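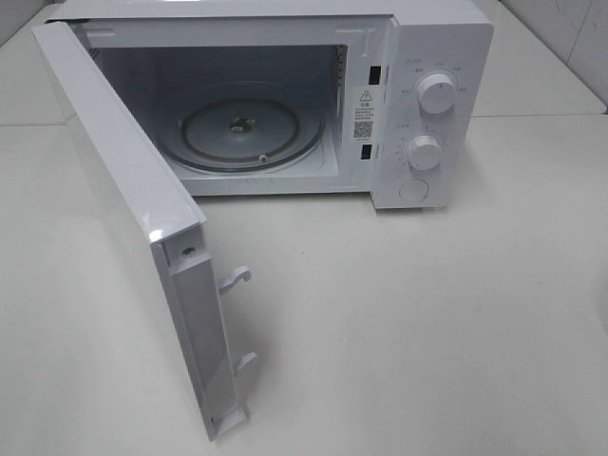
Shared Kitchens at Pasholm House: Microwave Ovens, Frequently Asked Questions

34 shares | 6 comments

Who may use the microwave ovens?
All residents and their registered guests. The kitchens are open from 6 am until 11 pm.

How should the oven be cleaned?
Switch it off at the wall and open the door fully. Lift out the glass turntable and wash it in warm soapy water. Wipe the cavity and the roller track with a damp cloth. Scouring pads must not be used.

How is the turntable replaced?
Set the roller ring in its track, then lower the plate so that it sits squarely on the hub in the centre. A plate that knocks or tilts has not been seated correctly.

What if the door does not close properly?
Check that the two latch hooks on the door are free of food and grease. If either is cracked, leave the oven unplugged and report it to Anjana Bandara, Housing Office, extension 326.

May I bring my own microwave?
Private ovens are not permitted in bedrooms on the Flomum or Begum corridors.

Is there a charge for a broken plate?
Accidental breakages reported by noon the next day are not charged.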